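Print this page | E-mail this article

Trumach Grasp Planner: the review

Trumach sells its planner as something you can drop onto any two-finger gripper and forget. I've had it running since November and have not forgotten it once.

Install was easy enough. The calibration tool is the best part of the package, and I'd pay for that alone. After that my mood went downhill. The planner proposes 40 grasp candidates per object, ranks them, and hands the winner to your motion stack. The ranking is where I have trouble. On solid things with plain sides it picks what I would pick. On anything thin-walled, shiny or full of holes, the scores bunch up and the top choice changes from one run to the next with nothing moved.

The brochure mentions 1000 simulated trials and 991 successes. Fine, but those were blocks and cans. I ran 33 attempts on a colander and stopped trusting the confidence number well before the end. It gave high marks to grasps straight down into the perforated floor – a place no finger should go. Feeding it the wrist view as well as the overhead one helped a little, and doubled the planning time. The Galbraith planner is slower to set up, but at least it tells you when it is guessing.

Logs are plain text, thank goodness. Support answered one of my three e-mails.

Overhead view first, then the wrist camera, both with the green colander:

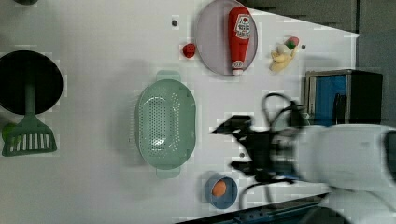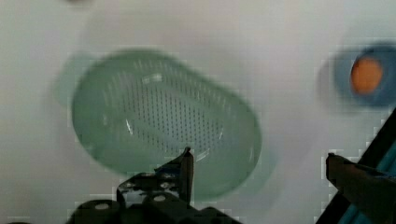
Satish Lobo: Did you try turning off depth smoothing? It's on by default and it fills in small holes, so the planner may think that floor is solid. My scores spread out after I did. Still wouldn't buy it at full price, and the license server drops out on me every afternoon.

We use cookies to improve your visit. By continuing you accept our cookie policy. OK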